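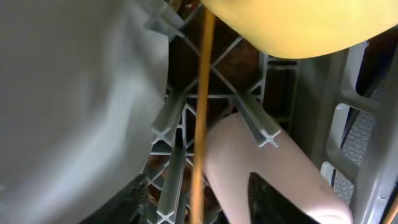

The kits were going out too full, Kumiko Hoshino told us in September, and a person opening one alone at a kitchen table would not know where to start. She had borrowed three of them by then and finished one. We changed the packing the following month, and most of what we have to report for this period follows from that change.

Flellbridge Craft Lending
Progress report to the Nomura Fund
Second reporting period

1. Summary

The project lends craft kits to adults in Flellbridge and Okness who cannot easily get to a class. At the end of the period we had 144 kits in circulation and had made 1,338 loans since the start of the grant. Lending in Flellbridge is on plan. Lending in Okness is behind plan, for reasons given in section 3. Spending is within budget, with one request to move money between lines (section 6).

2. Changes to the kits

In the first period each kit held materials for several projects and a printed booklet covering all of them. Return slips showed that borrowers often did the first project and sent the rest back untouched. Some wrote that they did not want to use up materials the next person might need, although the booklet says everything inside may be used.

Each kit now holds one project. The instructions are on a single folded card in large type, with the list of contents on the front so it can be checked when the box comes back. Glue, thread and anything else that runs out is packed in a separate bag marked "yours to keep." We have kept the sturdier tools, such as scissors and embroidery hoops, in the main box.

The old booklets have been recycled except for a small stock kept for group visits, where having several projects to hand is still useful.

Repacking took longer than planned. The old boxes were too deep for the new contents, and things shifted in transit. We bought shallower boxes from the same supplier and are using the deep ones for the weaving kits, which need the room for the loom.

3. Lending in Okness

We had expected to open the Okness pickup point early in the period. The library branch there was closed for work on its roof, and reopening was put back twice. We ran a temporary pickup from the health center lobby for part of that time, but there was no room to keep returned kits overnight, so everything had to be driven back to Flellbridge the same day.

The branch is now open and we have two shelves next to the large-print section. Haris Delić runs the Okness side of the project and is at the branch on pickup afternoons from 2 p.m. Loans have risen each month since the shelves went in. We do not expect to make up the whole shortfall by the end of the grant and would like to discuss a revised target for Okness at the next review call.

Home delivery in Okness has not been affected. It is carried out by the mobile library on its regular route and costs the project nothing beyond the carrying crates.

4. What people borrow

Card making and simple sewing remain the most requested kits. Felt work has overtaken knitting, which surprised us. Several borrowers have told us that they already own needles and yarn and would like patterns only, and we now lend patterns in an envelope without a box. These are counted separately and are not part of the loan total above.

The candle kit was withdrawn. Two borrowers lived in buildings where open flames are not allowed, and we had not thought to ask. The materials were given to an evening class at the adult school.

We had one complaint in the period, about a sewing kit that arrived without the needle threader. The contents check had been signed. It was replaced the next day, and small items are now sewn or clipped to the card so that a gap shows.

5. Catalog and records

Loans were kept on paper until the middle of the period, when we moved to the Plirkix catalog. Entering the existing kits took eight working days. The system handles reservations and reminders well. It does not handle partial returns, so a kit that comes back missing one item has to be marked either complete or lost. For now we mark it complete and write the missing item on a paper tag tied to the handle. We have asked the supplier whether a notes field can be shown at check-in and are waiting for an answer.

Borrowers' addresses are held only for home delivery and are deleted when a borrower leaves the scheme. The fund asked about this after the first report.

6. Budget

Materials are slightly under budget, mostly because single-project kits use less. Printing is over, because the new cards are on heavier stock and were reprinted once after an error in the felt instructions (the seam allowance was given in the wrong unit). We ask the fund's agreement to move the unspent materials money to printing. No increase in the total grant is requested. The full budget table is attached separately.

Staff hours are as agreed.

7. Next period

We plan to bring Okness up to the same choice of kits as Flellbridge, which means making up second copies of the more popular ones. A set of kits for people with limited use of one hand is being tried with a few borrowers. The clamp that holds the embroidery hoop works on a table but slips on a lap tray, and we are looking at a different one before ordering more.

Return slips will be shortened. At present they ask for more than people want to write, and the last question, on hearing about other library services, is nearly always left blank. We will drop it unless the fund needs the answer for its own reporting. Please let us know before the next print run goes in.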